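Fórum Omov > Projetos em casa > Pinças manuais para gravar demonstrações

plunlow_bits
Terminei o segundo par de pinças impressas. A ideia é gravar tarefas domésticas com as duas mãos e depois treinar o braço que tenho na oficina. Comecei pelas gavetas, que me parecem mais difíceis do que pegar em copos. Cada pinça leva um marcador num cartão branco.

Já tenho 300 gravações e queria chegar às 3,000 antes de treinar a sério. Fica a montagem atual, na sala, com a gaveta do móvel branco aberta.
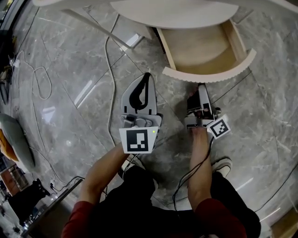

Casado
Eu não ia às 3,000 com esses dados. Treinei com 1,957 episódios e o que me estragou o resultado foi o seguimento da pose, que saltava quando o marcador rodava demais. Vê primeiro quantas das tuas 300 têm a trajetória limpa.

plunlow_bits
Ainda não vi isso. O chão é polido e tem reflexos fortes em vários sítios, pode dar problemas. Que filtro usaste?

Casado
Nenhum de especial. Deitei fora tudo o que perdia o marcador por mais de 4 fotogramas seguidos.

evevari
Discordo do Casado. Com gavetas conta mais a variedade. Se for sempre o mesmo móvel, podes ter a pose perfeita e o braço falha no seguinte.

Casado
Variedade com pose errada é ruído. Primeiro uma coisa, depois a outra.

evevari
No meu caso misturei três móveis e melhorou sem mexer no seguimento. Também prendia os cabos ao antebraço com velcro, senão puxam pela pinça no fim do movimento.

plunlow_bits
Velcro tenho. Vou passar o filtro dos 4 fotogramas às 300 e depois gravo na cómoda do quarto. Ponho os números neste tópico.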